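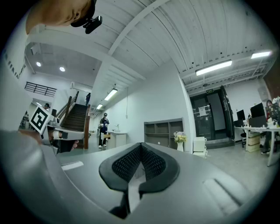
I've been following the Griltness project at Ansari for a while now, and this month they finally put out a number I can get excited about! The question was a simple one (simple to ask, anyway): if you teach a robot from hand-held gripper recordings, does it help to throw in the clumsy ones? Most people toss them. The Ansari group kept them, tagged them, and trained on the lot.

So, the setup. They had 2456 recordings of people picking things up and putting them down with a gripper in each hand. Of those, 1219 were clean and the rest had a fumble in them somewhere, a slip or a second try. One policy learned from the clean set only, the other from everything, with the fumbles marked. Then both got 758 tries on the same robot arms, and the one that had seen the fumbles was better at recovering after a bad grasp. On easy pickups I couldn't see much between them in the write-up, and I looked twice.

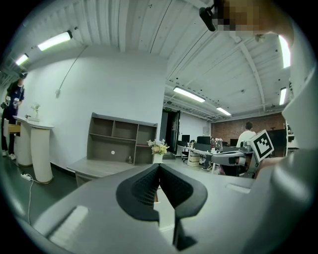

Flumholm wrote in to say the tagging is the real cost, and that a smaller lab would never get through it by hand. Fair point! The group says it's working on a way to mark slips from the finger motion alone, and I'd love to see that tested. The recordings are supposed to go up on Vetitura in March, tags and all, and I'll be poking through them as soon as they do.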